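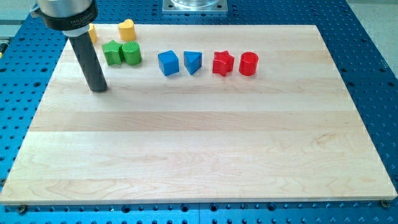 Photo: Trevor Stockdale

Maple board on a perforated metal table, how do I hold it flat without it cupping?

Posted in Wood & Workbenches by Trevor Stockdale, November 16, 2020
Viewed 2,000 times

Quick one hopefully. I have an edge-glued maple board sitting on a blue metal table, the kind with the grid of holes. Strips run left to right. It's held down at the corners, you can see the front two in the photo. Went on in October and it was dead flat, checked it with a straightedge.

Now the heat is on in the building and it's moved. Not a lot. I can slide a sheet of paper under the straightedge in the middle going front to back, and a small toy block put down near the back edge will rock if I poke it. Left to right is still fine, it's only front to back.

Things I have tried:
Loosened everything, left it overnight, tightened again. Better for a few days and then the same.
Flipped it. Just rocked the other way.
Put a bag of sand on it over a long break. Nope.

Top has one coat of a wipe-on oil (Drirka, the clear one). Bottom is bare, I ran out and was in a hurry.

What I'd like to know: is it the finish, or the way I'm holding it down? And should I just give up on wood and get a plastic sheet. I like the maple, it's easy on the eyes and the colored blocks show up nicely on it. But I need it flat.

Also if anyone knows how to kill the bit of shine in the middle without making it rough, that'd be great. Blocks have to slide.

Igwe_shopnotes

Both, but mostly the finish.

You oiled one face and left the other bare. The bare side takes on and gives up moisture faster than the oiled side, so one face shrinks before the other and the board cups. Dry heated air will do it in a week. And it'll cup across the strips, so front to back in your case, exactly what you've got. Along the strips wood hardly moves at all so that's why left to right is still good.

What I would do, in this order:

Take it off the table. Stand it on edge somewhere out of the sun, not near the heater, air on both faces. Leave it 12 days if you can stand to. Don't put weight on it. Check it with the straightedge every so often and don't touch it until it quits changing.

Then oil the bottom. And the edges, and the end grain especially, people always skip the end grain and it drinks the most. Same number of coats both sides. Oil slows the moisture down, it won't stop it, so a film finish is better if you have the patience. I use Zindton satin on stuff like this. Let the oil cure completly before you put anything over it, read the can.

When it goes back on, don't pin it tight at all four corners. A board that wide needs to grow and shrink front to back. If the fasteners go through the wood, leave the front holes round and snug, and cut the back ones into slots running front to back. Washer on top, snug, not cranked. If they're clamps of some sort then just ease off the back pair a little. You want it held down but able to creep.

With the middle lifting, corners alone won't pull it down anyway. You've got a table full of holes under there. Come up from below with a screw into the bottom of the board, in the middle, if you can reach under. Short screw!! measure first. Big washer, and see if the table hole gives you some room for the screw to shift, if not open up the washer side of things or pick a different spot.

Keep the plastic as plan B. It scratches, and it grows with heat too.

bench_leftovers

just use double sided tape. did it on mine, never moved

Igwe_shopnotes

Tape between bare wood and a table with holes in it... holds until it doesn't. Also if it does hold it's holding the board rigid, same issue as the tight corners. Fine for a small piece. I wouldn't on this one.

Oltutex Annie

Agree with Igwe on sealing both faces. Couple of things to add since I make cutting boards and fight this all winter.

1. Before you reinstall, look at the end grain of the strips. If the growth rings all curve the same way the whole board will want to cup together as one piece. If they alternate you get a slight washboard instead, which a few passes with a sanding block will take care of. Can't tell from the photo which you have. If they all go one way, a couple of stiff battens underneath help, slotted screws again, running front to back. Raises the board though so that may not suit you.

2. Shine. Don't go coarse. Gray nonwoven pad, light pressure, with the grain, wipe, look at it from low down, repeat. Do the whole top and not just the shiny part or you'll have a dull patch that bugs you forever. Blocks still slide fine on it. If it feels draggy go over it with 800 paper by hand and then paste wax, thin, buffed with an old t-shirt. The wax brings back a little of the sheen so try it on the underside first.

Part of it may be your light too. Move the lamp and see, costs nothing.

3. If the wood shop has offcuts from the same batch ask for quartersawn next time. Moves less. Costs more, sorry.

Trevor Stockdale

Thanks, that explains a lot. Board is off and standing on edge in the hallway. Three days in and the paper already doesn't fit under the straightedge so I guess it's going the right way?

Looked at the end grain, they mostly alternate, one pair doesn't. No battens then, I can't spare the height. Will do slots at the back and one screw from below. Got the gray pads. Lamp did help some, moved it over to the side.

Igwe_shopnotes

Right way, yes. Leave it alone the full time anyway. Oil the end grain twice.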